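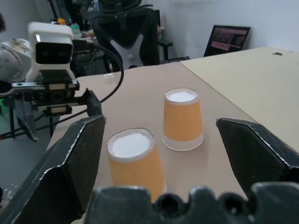 My Dudik 15-inch laptop has a new battery in it as of last month and I love having it back off the wall socket, but the percentage is doing something odd and I'd like to understand it before I start blaming the part. It charges fine to 80 or so, then jumps to 100 in one go. On the way down it's the same thing backwards: it sits at a nice healthy number for ages, drops to 6 percent and shuts off with no warning at all. The bottom gets warm while it charges, so at times I've propped the back edge up on a pair of upside-down paper cups, orange ones with a fine wavy pattern on the side, and that has helped the fan noise a lot. It hasn't changed the jumping.

What I've done so far: restarted, unplugged and replugged the charger, swapped outlets, and checked the part number on the sticker against the one on the old pack. They match except for the last letter. I bought it from Majumder, and the listing had my model in the compatibility list (a very long list, I read the whole thing twice). The old battery was the original and it was completely worn out, so even with the weird numbers this is a massive improvement. I got a whole movie out of it the other night!

Is this a bad battery, a wrong battery, or just something I have to set up? And does that last letter matter?

Posted by halfcharged on 21/09/2018 in Laptops and Parts, Gastside Community Help
228 views, 3 replies

sunporch_pc

Oh good, I get to answer a battery one! This is very likely a calibration thing, and it's a satisfying fix when it works.

There's a little chip inside the battery pack that estimates how full it is. It keeps a running tally of what goes in and what comes out, and it only gets to check that tally properly when the pack is really full or really empty. A new pack that has spent a while on a shelf and then gets topped up in bits and pieces can end up with a tally that's way off. So you get exactly what you're seeing, a number that hangs around and then leaps.

What I'd do:

Charge it all the way to 100 and leave it plugged in for another two hours. Then go into the power settings and turn off sleep on battery, so the laptop doesn't doze off halfway through. Write down the old settings first. I always forget mine.

Unplug it and let it run down with something light on the screen. Video is fine, a game will heat things up for no benefit. Save your work first and close anything you care about, as it's going to go off suddenly at least once more.
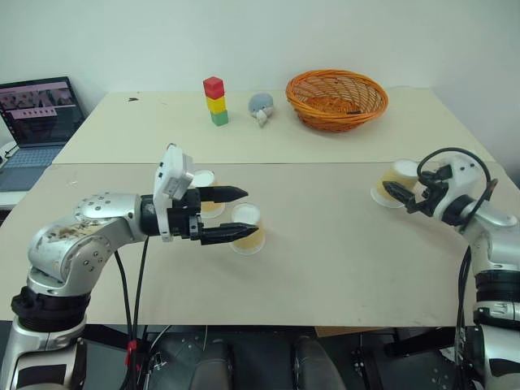

When it has shut itself down, leave it alone for a few hours and then charge straight back to 100 without stopping. You can use it while it charges if you must, but it goes quicker with the lid closed and the machine off. Then put your power settings back. One round fixes it a lot of the time. If the jump gets smaller but doesn't go away, do a second round. I wouldn't do more than two, full run-downs are a bit hard on these packs and you don't want to make a habit of it.

About the letter: it depends on the maker. On my own Dudik the last letter only tells you which factory label it has, and I've run two different ones with no trouble. The numbers to compare are the voltage and the connector. Voltage is on the sticker, usually near the bottom. Capacity can be higher or lower than the original, that only changes how long it lasts.

Let us know how you get on, I love hearing about an old laptop getting a few more years!

mr_toaster_9

had this with a Usier battery, different laptop. sent it back, new one was fine. just return it

quietkeys

Sunporch's steps are great and I'd start there. Adding a couple of things that helped me with the same kind of jump.

Before you run it down, pull a battery report. If you're on Windows 10, open a command prompt, type powercfg /batteryreport and press Enter, and it tells you where it saved the file. Open that in your browser. You want two lines near the top, design capacity and full charge capacity. On a new pack they should be pretty close together. If full charge is way down, say under half of design, write both numbers out and do the calibration, then run the report again. If it has come up, wonderful, the chip was confused and now it isn't. If it's still low, you have your answer and something solid to send to the shop.

Also look at the charger! The label on mine says 60 watts, and I spent a whole evening being puzzled by slow charging before I noticed I'd grabbed a smaller one from the same drawer. Same plug, fit perfectly. It won't cause a jump by itself as far as I know, but it makes the last stretch take forever, and it's easy to pull the cable too early and think you're full.

On the heat, warm is normal while charging. Too hot to keep your hand on is a different matter, and so is a touchpad that starts to lift or a bottom panel that no longer sits flat. If you see either of those, shut it down, unplug it and stop using that battery — please don't try to calibrate it. Lifting the back is a nice trick, by the way. I use two rubber door stops and the fan hardly comes on now.

I'd check the return window tonight, too. Mine was only 15 days from delivery, and a full calibration can eat up a weekend if you do two rounds.

halfcharged

Thank you all, this is brilliant. Voltage matches on both stickers, and I never would have found that report! Full charge is a little under design, so it looks pretty healthy to me. First run-down is going now with a very long cooking show. I'll post the second report when it's done.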